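Route 71 bus will run all the way to Driltero Lake again

Lustow - Good news for anybody who has ever stood at the corner of Mill Street with a picnic bag and a sleepy child and wished there were an easier way out to the water. The 71 bus, which for the last several years has turned around at the Nägeli orchard stand and gone straight back to town, will once more carry on to Driltero Lake, beginning with the first weekend in April and continuing until the leaves are down.

Longtime residents will remember that the lake used to be the regular end of the line. The stretch past the orchards was dropped when the old county road was narrowed for drainage work, and although the road was widened again a good while ago, the bus never went back. People got used to it, the way people do. Some drove, some biked, and a fair number simply stopped going, which always seemed a shame with such a pretty lake sitting there at the end of an easy ride.

The new weekend timetable gives the lake four trips out and four trips back on Saturdays and Sundays. The first bus leaves Lustow station at 8:20 in the morning, and the last one starts home from the lake at 7:05 in the evening, late enough for supper on the grass if you pack up promptly. The ride takes 49 minutes from end to end. Weekday service stays just as it is, so commuters who get off at the Plellomeo works or the clinic don't need to change a thing.

Fares are staying put as well. A regular town ticket will cover the whole trip, and children under six ride free with a grown-up. Monthly pass holders can go as often as they like. There is room for two bicycles on the front rack, and drivers will take folded strollers and small coolers aboard as long as the aisle is kept clear.

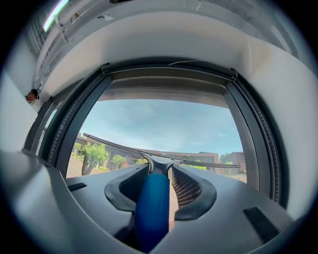 A window view in Lustow, with the lake season just ahead.

Much of the credit belongs to a petition that spent the winter on the counter at the Nägeli bakery, next to the rye rolls. It gathered 307 signatures between the first snow and the end of February, a handsome number for a town our size, and a good many of the signers added a line or two in the margin. One wrote of learning to swim off the north dock and getting home on the bus with wet hair. Another wanted to visit a sister on the far shore without having to ask for a ride every time. The town council read several of these aloud at its last meeting before voting in favor, and the room was noticeably cheerful afterward.

There are 17 stops on the lake run, two of them new. One is at the bottom of Chapel Hill, close to the senior apartments, and the other is at the trailhead where the path goes off through the birches toward the lower marsh. Walkers have been asking for that one for ages - it means you can now hike from the lake down to the birches and catch the bus home without doubling back. The path is still soft in places after the thaw, and sturdy shoes are a sensible idea for at least a few more weeks.

Out at the lake itself, things are waking up slowly. The snack window will open on weekends starting in May, with rowboat rentals following once the docks are in. The restrooms by the parking lot are already unlocked, and the picnic tables are back in their usual spots under the pines. Swimming doesn't begin until June, and anyone who has put a toe in the water this early will understand why.

Printed timetables can be picked up at the library, the station window and the bakery. They are yellow this year, and the lake trips are listed on the back. The station window is open until 5 p.m. and stays open an hour later on Thursday. Riders who need the wheelchair ramp at the trailhead stop are asked to tell the driver when they board, as the bus has to pull a little farther forward there to reach level ground.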